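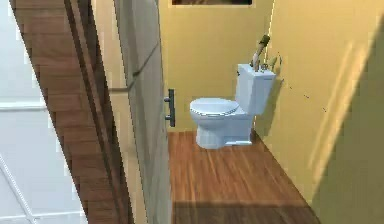

I've got back to the home robot after leaving it alone since May. The base is done: two driven wheels, a castor and a battery that lasts far longer than I need. What I don't have is a reliable way of getting it through doorways, so I've moved that part of the job into the simulator before I scrape any more paint off the skirting boards.

The simulator is Sirnurus. I picked it over Maretti only for the licence. The flat model came as a scan, with textures on the walls and floors, and it loads on my old desktop if I close everything else.

The bathroom door is the awkward one. It's a narrow room, and with the door only partly open the planner treats the gap as solid. I had the safety margin set to 6 cm on each side, left over from the first base, which was wider. I've brought it down to 5 and left it running overnight, 2,000 starts from random spots. I'll put the numbers up when I've been through the log.

Glass is the other problem. On the real base the laser goes straight through a pane and the map ends up with a bit of outdoors in it. In the simulator I can mark a door as solid by hand, but that's cheating. Genalyn Mangubat at the workshop suggested a cheap ultrasonic sensor low down on the front, and I've ordered one. Until it comes I'm using the glazed door by the tiles as my test case, with the fifteen panes left as they are in the model.

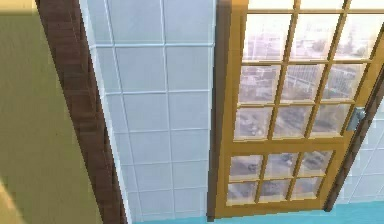 Still to do

Fit the ultrasonic sensor and redo the front bracket, which has to move 25 mm to make room.

Write a proper config file. At the moment the margins are in three different places.

Try the Obeidat planner again, now that it builds on my machine.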